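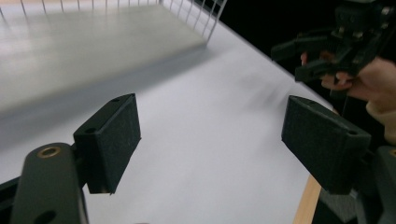 Gonçalo Bastos
Equipment planning, Purnow

Progress report to Benvinda Brandão, 3/31/23

You asked for a straight answer on whether to release the second half of the gripper budget. My answer is no, or at least not yet. The work is moving, and the people doing it are careful, but the request in front of you was written as if the first half had already proved something. I can't find where it did.

The Hidomier quote is for 3,000 dollars a pair, with cables and mounts. It leaves out spare finger pads, and it leaves out the hours Ermelinda Lobo spends setting up each pair. I asked for both to be added. The new quote came back with the pads listed as "as needed" and no price next to them, so I have sent it back again.
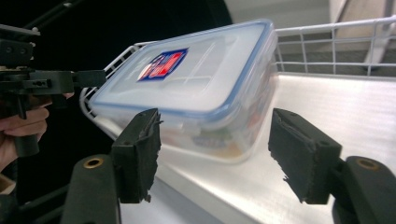

Pads are the line I would watch. Every budget I have seen for this kind of tool treats them as small change, and then they get ordered in a hurry at whatever the supplier wants to charge. The foam on both fingers there is ragged and torn at the edges, on a job that involves nothing rougher than a plastic food container and a wire basket. Graça Esteves thinks a harder foam would last longer. She may be right, but I would like to see a price and a test before we plan a year on it.

Sessions are going ahead with two grippers worked by one person. We have logged 46 so far, and Graça has accepted 42 of them. Those are decent numbers. They are also all from one table, with simple household items, and the proposal talks about kitchens, stock rooms and packing lines.
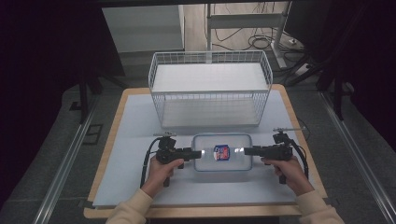
The proposal also assumes that operators can be trained in a morning. Américo Leitão has trained three people since November, and only one of them was ready to work alone after that. The other two needed several more sessions with him, and his time was not in the plan. I have put it in.

On the robot arm, Singhal and Dendatness have both offered a lease. Singhal is cheaper by the month but wants a deposit and charges for service visits. Dendatness includes service - on paper, anyway - and won't say how fast they come out. I don't see a case for signing either one before we know that the hand-held data is any use to an arm.

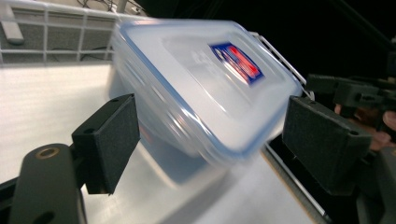
Photo: Ermelinda Lobo / Purnow

What I would approve now is a box of spare pads in both foams and Américo's training hours. I would hold the extra gripper pairs and the arm lease until Hidomier sends a full price and Graça has results from a second location. She is looking for a suitable room, and I will send you the revised budget sheet once Hidomier replies.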